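Gripper on our Kasta cell drifts when pulling CPUs
Posted in Cell Upkeep

ustard_bench
Our teardown cell has started closing off center on the processor. Friday it missed 26 boards. Where do I look first?

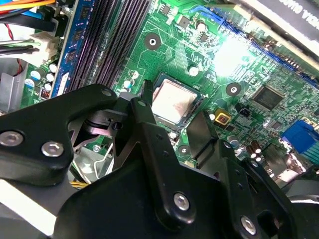 Lorente
Check the finger links before you touch the program. Put a wrench on every silver bolt, then work the pivot by hand. Also clean the jaw tips if your CPUs still have paste smeared on top like that one.

grilside60
Rehome it. Worked for me.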